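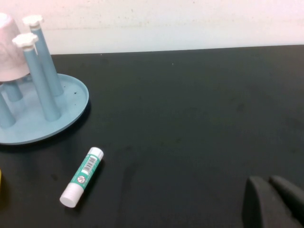
## 4. Getting your submission into the Dorkerley consultation

Prasora is the online portal where residents comment on proposed by-laws before council votes. Your words go straight into the public record, and it's a great feeling to spot them in the agenda package!

**Before you start**

- Have your Dorkerley address handy, including the postal code.
- Know the by-law number. The rental licensing proposal is By-law 185.
- Write your comment in another program first. Prasora signs you out after 39 minutes, and unsaved text is lost.

**Steps**

1. Sign in and choose **Open consultations**.
2. Select your by-law and read the plain-language summary. The full draft sits under **Documents**, and the marked-up copy is well worth a look — changes are in colour, so you can go right to the clauses that affect your street.
3. Choose **Support**, **Oppose** or **Support with changes**. With the third option, a box opens for the clause numbers.
4. Paste your comment. The limit is 2,000 characters, spaces included.
5. Attach files if you like, up to 4 per submission. PDFs work best.
6. Press **Preview**, check that your paragraphs came through, then press **Submit**.
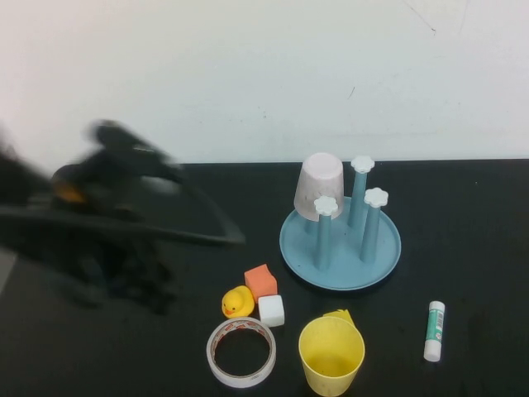 7. Save the receipt number that comes up. You'll need it to edit your comment or to register to speak.

> **Note:** You can edit a submission as often as you want until noon on closing day. Only the latest version goes to councillors.

> **Caution:** Your name and neighbourhood are published with your comment. Leave phone numbers and your neighbours' details out of the text and out of any attachments.

### 4.1 Speaking in person

Hearings are held at the Dorgate Centre, in the Hong Room. Wonderful things can happen there — a clear story from a tenant or a shop owner gets councillors asking questions.

1. Open your submission and tick **I wish to speak**.
2. Pick an afternoon or evening session.
3. Add any interpretation or access needs under **Requests**.

Slides must be uploaded before the portal closes. The clerk can't load them from a memory stick at the hearing.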